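The Hand That Learns From Its Own Wrist

At a small laboratory in Plorkmont, a method for teaching robots to press buttons begins with throwing most of the pictures away

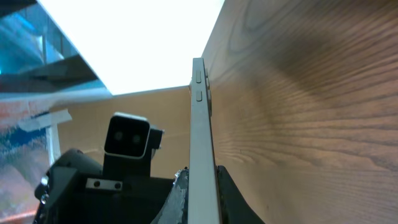

For most of his career Rizal Sembiring believed that a robot needs to see the whole table. He put cameras on tripods, on the walls and once on a fishing pole tied to a bookshelf. The robots saw the table very well. Then the fingers closed on the thing they had to pick up, and at this moment the cameras on the walls saw mostly the back of the robot's hand.

"It is like asking a person across the street to thread your needle," he told me when I visited in June. He speaks slowly and he likes to correct a sentence after he has finished it. "No, not across the street. Behind you."

The method which his group now calls Nadeo takes the opposite way. It learns the last part of a task only from the small camera at the wrist. The pictures from that place are not beautiful. A lamp can turn a large part of them white, the background is smeared, and a phone held on its edge becomes a narrow strip of metal. But the fingers are there, and so is whatever they are holding, and the distance between the camera and the fingers changes very little.

I had read the report before I came, and I confess that I did not understand why it should be difficult. A person picks up a phone without thinking. If it lies wrong in the hand, we turn it a little with the thumb, and we do not remember doing it. A gripper with two fingers has no thumb. When it has taken a phone by the lower end, it must know how the phone is tilted before it moves, and whether the edge with the buttons is facing the way it should. To find the button by touching everything nearby is possible, but it is slow, and phones are slippery.

The usual answer is to show the robot many examples. A person guides the arm through the task again and again, and a program learns to copy the movement. Sembiring's group did this too, and they collected 362 guided runs during one winter. The first program that learned from all of them was poor. It pressed a button correctly in 8 trials out of 27, and in several of the others it pushed with great confidence against the bare frame of the phone.

What they changed after this is the heart of the work, and it can be told without mathematics. In a guided run the arm spends most of its time traveling. It comes from the side, it goes over the table, it comes down. Only a short piece at the end is about the fingers and the object. But the program was learning from every picture with the same weight, so it became an expert in traveling. The group wrote a second, much smaller program which reads the opening of the gripper and the current in its motor. From these two numbers it decides where contact begins. Everything before contact goes to one learner, and everything after goes to another. The second learner never sees the room at all.

There was a disagreement about this in the group. A part of them wanted to keep a few pictures from before the contact, so that the second learner could know from which direction the arm had come. Sembiring was against it, and for two weeks they ran both versions side by side. The version with no earlier pictures was better when the phone leaned against something, for example a board or a wall, and a little worse when it stood free. He showed me the two curves on his screen and moved his finger along the place where they cross. He still does not like that crossing.

With the divided learning, the same test gave 21 correct presses in 27 trials. The guided runs were the same ones, and no new example was added.

I asked whether this is a result about phones. It is a fair question, I think, because a robot that presses the side of a phone is not something the world has been waiting for. Sembiring chose the phone for its edge. The buttons are small and have the same color as the metal around them, so there is almost no contrast to help. A shadow next to a button can be darker than the line around the button itself. He says that if a method can find its way along such an edge, he has more trust in it for a connector or a key.

The wood grain was a different trouble. Early in the project the program treated the long dark lines of a wooden board as the edge of the object, and it turned the wrist to follow them. The group could have painted the board gray, and many laboratories would have done so. They kept the wood. In the final training they moved the board between runs, so that the grain never came twice at the same angle, and slowly the program stopped caring about it.

Not everything is solved. Strong light from above remains the largest cause of failure. When it falls along the metal, the edge and the brightness behind it melt together, and the second learner hesitates for up to 12 seconds before it moves or gives up. A colleague from Gaete has suggested to take each picture twice with different exposure. Sembiring has doubts, because this makes the whole system slower, and a gripper that already holds something should not wait too long. He wants first to try a softer lamp, "the solution of my grandmother," as he says.

There is also the matter of the contact signal. It works when the object is hard. With a soft object the motor current rises slowly, and the point where one learner should hand over to the other becomes a question of taste. The group tested it with a folded cloth and the handover came at a different moment in every run. A sentence in the report mentions this, but I would have liked a whole page.

The team will bring the arm to Plemport in autumn for a longer trial with connectors and small switches, where the parts will arrive in a tray and in no fixed order. When I was leaving, Sembiring was already back at the screen with his two curves. He had asked a student to repeat the runs near the crossing, all of them, with the lamp moved to the other side.

July 2021

We use cookies to improve your reading experience and to measure how our pages are used. By continuing to browse you agree to our cookie policy. Accept all / Manage settings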